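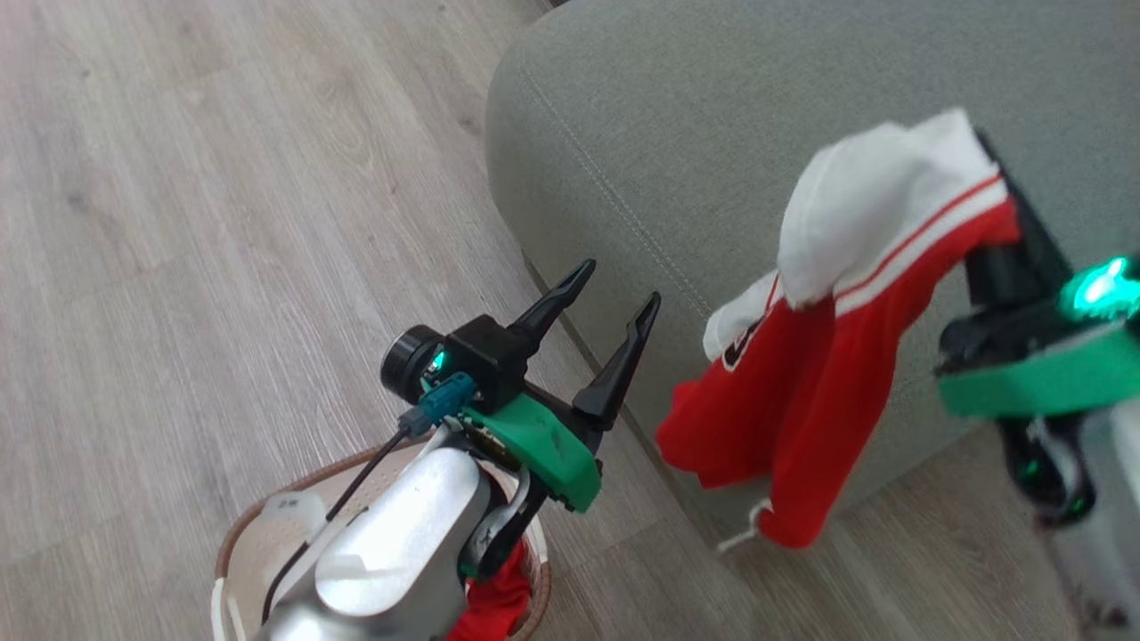
Pre-purchase inspection checklist: two-arm household unit, laundry work
Site: living room, Pomare apartment
Inspected by: Thaddeus Nguyen-Tran
Comments for budget: Fitzgerald Ridgeway
Period: November, evening visit

Please mark each point OK, NOT OK or OPEN. A point which is OPEN must have a name beside it. Amounts are in dollars and before tax.

Section A. Floor and work area

A1. Floor is level and without loose boards. OK.
Comment: Laminate, long planks. I walked over all of it with flat shoes and felt no movement. A little dust. Please sweep before each session.

A2. Basket stands on the floor inside the reach of both arms. OK.
Comment: We use the round woven basket with the fabric liner. I ask that we buy a second one of the same shape, so the height of the rim does not change when one is damaged.

A3. Marked line for persons, 100 cm from the arms. NOT OK.
Comment: There is no line yet. Tape is cheap, we can take it from the small materials budget. F.R.: agreed, no order form is needed.

A4. Walking path to the balcony door is free. OPEN (Nguyen-Tran).
Comment: Between the sofa and the media console the way is good. At the far end there is the round side table with a cardboard box under it, and behind the table the other machines are standing. If we buy one more unit, I do not see where it will be parked. This should be decided before the order and not after the delivery. 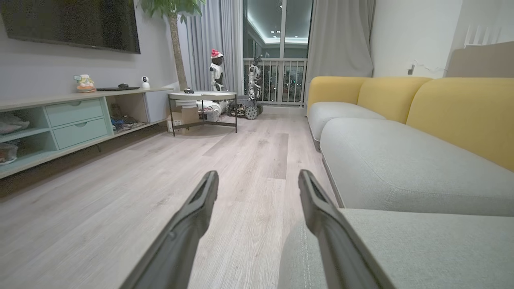 Section B. Arms, grippers and cables

B1. Brackets on both wrists are tight, without cracks. OK.
Comment: The green printed brackets are holding well. One has a dark scuff on the flat face, which I consider as only cosmetic. I propose 3 spare brackets in the first order. Indness can print them, but the delivery time was not confirmed to me.

B2. Camera connectors are fully inserted. OK.
Comment: I checked by hand with the power off. The teal plug is a small part, and I would like to have spare cables on the shelf.

B3. Cables are fixed along the arm and cannot catch on cloth. OPEN (Ridgeway).
Comment: The cables are tied, but there is a free loop near the wrist. With a long garment I am not comfortable about it. A fabric sleeve for both arms costs 60 at Ruseck. F.R.: please include it, this is less than one repair visit.

B4. Finger strips are not worn. OK.
Comment: Strips must be counted as a consumable and not as a part of the machine. In the last budget they were forgotten.

B5. Emergency stop can be reached from the sofa side and from the console side. NOT OK.
Comment: Only one button was offered in the quotation. I request two.

Section C. Handling of clothes

C1. Garment is held without pulling on the seams. OK.
Comment: Red sports tops were used for the inspection. Thin material is the more difficult case for us, so I preferred it to towels.

C2. Drawstrings, tags and long ends are kept away from the wrist joints. OPEN (Nguyen-Tran).
Comment: I could not judge it enough from one evening. I ask for a second visit with trousers and hooded clothes.

C3. Both arms can work over the basket with space between the wrists. OK.
Comment: The space is sufficient, but a smaller basket would be a problem. Please do not replace it with a narrow one to save money.

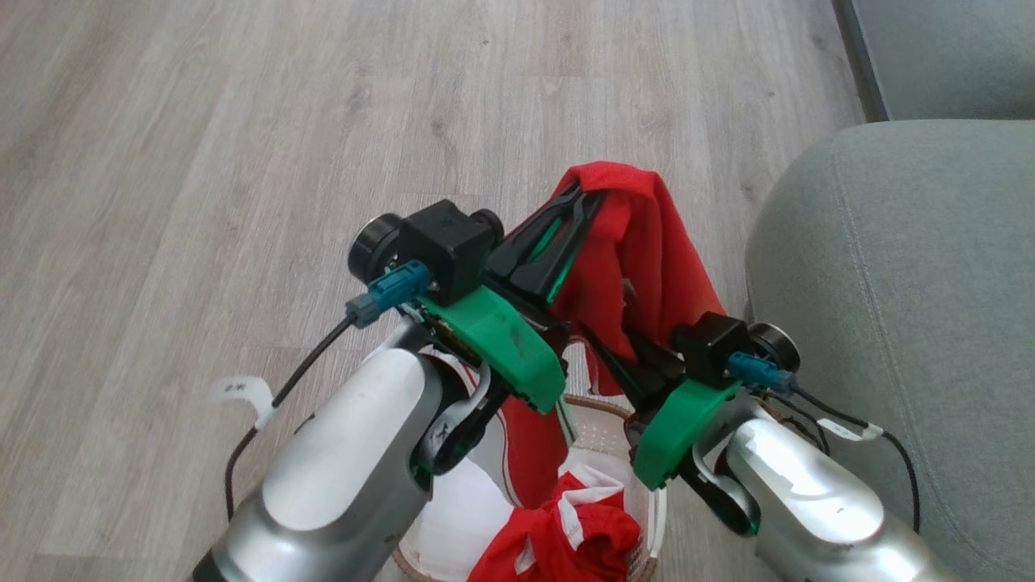 Point C3: both grippers on one red garment over the basket.

Section D. Cost points to close before the order

D1. Revmont service contract, first year: 344. The price is fixed, but travel is not included. Fitzgerald will ask for travel to be written in the contract.

D2. Training of the second operator. Not in the quotation. OPEN (Ridgeway).

D3. Storage when not in use. See A4.

Result: order can be prepared, but must not be signed until A3 and B5 are changed to OK.

Related checklists
Charging corner and extension cords
Kitchen unit: first inspection
How to compare two service quotations
Spare parts list for small teams

We use cookies to remember your settings on this site. By continuing you accept our cookie policy. Accept / Manage settings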